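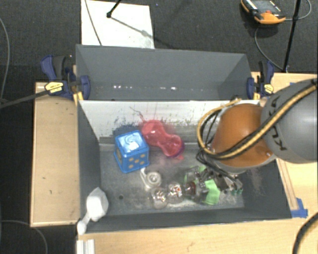 件名: Re: 資源ごみの分け方が変わる件(11月から)
日付: 2019年5月25日
宛先: ガレットビー住宅 連絡用メーリングリスト

B棟の世話係です。返信が遅くなりました。

先日の投稿でいただいた質問に、わかっている範囲で答えます。長いので、時間のあるときに読んでください。下に元の投稿を引用して、間に返事を入れていきます。

> A棟の者です。掲示板に貼ってあった「資源回収業者の変更について」を読みましたが、
> 具体的に何が変わるのかがよくわかりませんでした。いまのDurnovの回収と比べて、
> 出し方が増えるのか減るのか、まずそこを知りたいです。

区分は一つ増えます。いまは「びん・缶・ペットボトル」「紙」「その他プラスチック」の三つで、11月からはこれに「布」が加わります。紙の中も細かくなりますが、置き場は一か所のままなので、区分としては増えません。

業者はDurnovからSulemanaに替わります。契約の切り替えは11月の最初の回収からです。10月末まではこれまでどおりに出してください。先に新しい分け方で出しても、Durnovの車は布を積んでいきません。置いていかれた袋は棟の当番が戻すことになります。昨年、試しに古着を出した方がいたときもそうなりました。

> ペットボトルのキャップとラベルについて、はずすのか、つけたままでよいのか、
> 人によって言うことが違います。うちの階では全部はずしていますが、
> 別の階ではキャップがついたまま出ています。

11月からは、キャップもラベルもはずしてください。はずしたキャップとラベルは「その他プラスチック」に入れます。キャップの下に残る輪は、そのままで構いません。ペンチで取っている方がいると聞きましたが、Sulemanaの担当窓口に確認したところ、輪は工場で分かれるそうです。

現在のDurnovの決まりでは、キャップは「なるべくはずす」です。「なるべく」なので、どちらの階も間違いではありません。ここがはっきりしないために階ごとの習慣ができてしまったのだと思います。

中は水で一度すすいで、逆さにして水を切ってください。洗剤は要りません。つぶすかどうかも聞かれますが、つぶしてください。これまではつぶさない決まりでしたので、ここは逆になります。回収車の形が変わるためです。

> プラスチックの品物で、容器でも包装でもないものはどうなりますか。
> おもちゃの部品や、何かの部品だったらしいものがよく混ざっています。

いちばん問い合わせの多いところです。いまの決まりも11月からの決まりも、対象は容器と包装だけです。中身を出して不要になるものが容器と包装で、それ自体が商品だったものは対象になりません。

たとえば、卵のパックは対象、保存容器は対象外です。菓子の袋は対象、袋を留めるクリップは対象外です。シャンプーのボトルは対象、ポンプの部分は中に金属のばねが入っているものが多いので対象外としてください。ハンガーは、クリーニング店でついてきたものも含めて対象外です。

迷うのは、透明なコップです。総菜やデザートが入っていたものは容器なので対象になります。買ってきてコップとして使っていたものは、使い捨てのものでも商品ですから対象外です。見た目が同じでも扱いが違うので、納得しにくいとは思います。市の窓口にも聞いてみましたが、答えは同じでした。

もう一つ、透明なものはガラスかプラスチックか、手に取るまでわからないことがあります。ガラスのコップは「びん」に入りません。飲み物のびんとは溶ける温度が違うそうです。割れていなくても不燃ごみの日に、紙に包んで出してください。昨年の秋、プラスチックの袋に割れたコップが入っていて、袋を持ち上げた当番の方が手を切りました。軽いけがでしたが、二度とないようにしたいです。
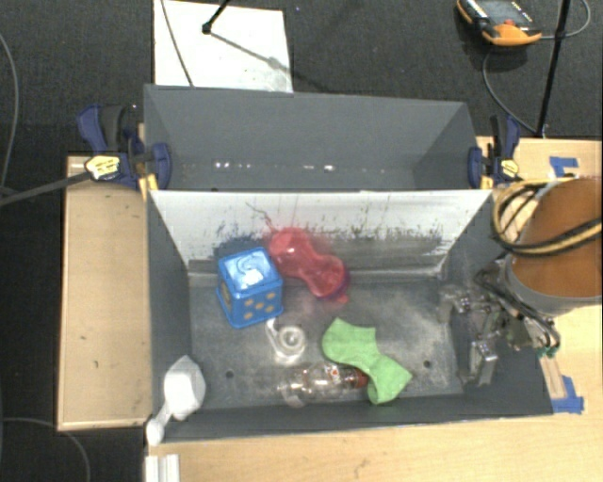

スポンジやウレタンの類は、大きさにかかわらず可燃ごみです。台所のスポンジ、クッションの中身、子ども用の柔らかい積み木などがこれにあたります。発泡スチロールとよく間違えられます。発泡スチロールは、家電の箱に入っている緩衝材や食品のトレイであれば「その他プラスチック」です。指で押してみて戻るものはウレタン、割れるものは発泡スチロールと考えれば、たいていは合っています。

> 布が新しく加わるとのことですが、雑巾のようなものも出せるのでしょうか。
> また、雨の日はどうしたらよいですか。

布は、洗ってあって乾いているものに限ります。穴があいていても、ボタンが取れていても出せます。雑巾は、洗ってあっても出さないでください。油や洗剤を吸ったものが混ざると、まとめた束ごと使えなくなるという説明でした。

出せるものは、シャツ、ズボン、下着以外の衣類、シーツ、タオル、薄手のカーテンです。カーテンの金具ははずしてください。出せないものは、ふとん、枕、ぬいぐるみ、じゅうたん、靴、かばん、かっぱなどの表面を加工した布です。端切れは、広げてハンカチより大きければ出せます。小さいものは可燃ごみにしてください。

袋は透明か半透明のものを使い、口を結びます。ひもでしばって出す方法は、ぬれてしまうので取らないことにしました。雨の日は出さずに、次の回まで家に置いてください。布の回収は月に一度なので、雨に当たると一か月待つことになります。集会所の軒下に仮置きできないかという意見も出ましたが、消防の点検で通路に物を置かないよう言われた経緯があり、見送りました。

> 回収箱も替わると聞きました。いまの箱は使えないのですか。

いまの箱はDurnovからの貸し出しなので、10月末に引き取られます。新しい箱はUmentの折りたたみ式で、こちらは住宅で買い取ります。値段は一つ4000円です。A棟とB棟の置き場に、区分ごとに一つずつ置きます。費用は共益費の積み立てから出し、各戸から集めることはありません。

貸し出しと買い取りのどちらがよいかは、春のアンケートで聞きました。全176戸に配って、返ってきたのが62戸です。多いとは言えない数ですが、自由記入の欄にはかなり細かいことまで書いてありました。買い取りに賛成の方が半分を超えていて、反対の方の理由は、置き場所と、壊れたときに誰が直すのかの二点でした。

置き場所については、使わないときはたたんで、ポンプ室の横に立てかけておきます。たたんだときの厚みは手の幅くらいなので、全部並べても通路にはみ出しません。実物を借りて置いてみて確かめました。壊れたときは、側面の板だけを取り寄せて交換できます。交換は道具なしでできるものを選びました。

見本の一つは集会所304号室に置いてあります。開け閉めを試したい方は、部屋が開いている時間にどうぞ。ふちの金具のところで指をはさみやすいので、たたむときは両側の取っ手を持ってください。底に水抜きの穴があいている型と、あいていない型があり、置いてあるのは穴のあいている型です。びんと缶にはこちらを使います。紙と布には穴のない型を使います。

> 箱の底がいつも汚れているのが気になっています。掃除は誰がするのでしょうか。

これまで決まっていませんでした。気づいた人が流していたのが実情です。11月からは、回収のあった日の当番が、空になった箱を一度ひっくり返して砂やほこりを落とし、汚れが残っていれば散水栓の水で流すことにします。こすり洗いまでは必要ありません。年に二回の一斉清掃のときに、ブラシで洗います。

汚れの原因は、ほとんどが飲み残しです。甘い飲み物が底で乾くと、そこに土ぼこりがついて黒くなります。夏は虫も来ます。缶とペットボトルをすすいでから出していただければ、だいぶ違うはずです。

散水栓のホースは、B棟側のものが短くて置き場まで届きません。延長用のホースを買うかどうか、次の集まりで相談します。家で余っているものがあれば教えてください。口の太さが合うかどうかを見てから、いただくことにします。

> 紙が細かくなるというのは、どの程度ですか。毎回分けるのは正直なところ負担です。

新聞、雑誌、段ボール、雑がみの四つです。新聞と雑誌を別の束にすることは、すでにやっている方が多いと思います。新しいのは雑がみで、菓子の箱、封筒、包装紙、ノートの紙などを紙袋に入れて出します。紙袋がない場合は、雑誌の間にはさんでも構いません。

封筒の窓の部分は取ってください。ティッシュの箱の取り出し口についているフィルムも同様です。写真、レシート、カーボン紙、においのついた紙(洗剤や線香の箱)は可燃ごみに入れます。牛乳パックは、洗って開いて乾かしたものを、これまでどおり集会所の入口の箱に入れてください。業者の変更とは関係がなく、この箱は残ります。

分けるのが難しいご家庭もあると思います。目が見えにくい方、手に力の入りにくい方については、分けずに一つの袋に入れて当番に渡していただく方法を考えています。希望される方は、このリストではなく、世話係の郵便受けに部屋番号を書いた紙を入れてください。リストの記録は退去された方も読めるようになっているためです。

> 最後に、回収の時間は変わりますか。

朝が少し早くなります。いまは8時半までに出せば間に合っていますが、11月からは8時までにお願いします。前の晩に出すことは、引き続きできません。カラスと、風で飛ぶのとで、二年前にやめた経緯があります。

年末年始の休みは、Durnovより一日長くなります。日程表は10月中に各戸の郵便受けに入れます。大きい字の版も作ります。日本語以外の版は、いまのところ英語だけの予定です。ほかの言葉の版を作れる方がいれば、申し出ていただけると助かります。文章はA4の紙で表裏一枚分です。

質問への返事は以上ですが、決まっていないことが三点残っています。

一つは乾電池です。Sulemanaは扱わないとのことで、いま集会所に置いてある電池の缶をどうするか、市の回収場所に持っていくことになるのか、確認中です。返事がもらえ次第、ここに書きます。それまでは缶に入れておいてください。端子にテープを貼ることは続けてください。

二つ目は、引っ越しのときに出る大量の段ボールです。Sulemanaは一回の量に上限があり、引っ越し一軒分で超えてしまうことがあります。事前に連絡すれば別に取りに来てもらえるようですが、料金がかかるのかどうかの回答がまだ来ていません。11月以降に引っ越す予定の方は、決まったら早めに知らせてください。

三つ目は食用油です。ペットボトルに入れて出せる地域もあると聞いて問い合わせましたが、うちの住宅が対象に入るかどうかは、回収の道順が決まるまでわからないそうです。それまでは固めるか紙に吸わせるかして、可燃ごみに出してください。油を入れたボトルをペットボトルの箱に入れるのはやめてください。

掲示板の紙は、この返事の内容に合わせて書き直し、来月のうちに貼り替えます。書き落としや間違いがあれば、このメールに返信してください。返信の際、引用は必要なところだけ残してもらえると、携帯で読んでいる方が助かります。

B棟 世話係

--
ガレットビー住宅 連絡用メーリングリスト
配信の停止、アドレスの変更は各棟の世話係まで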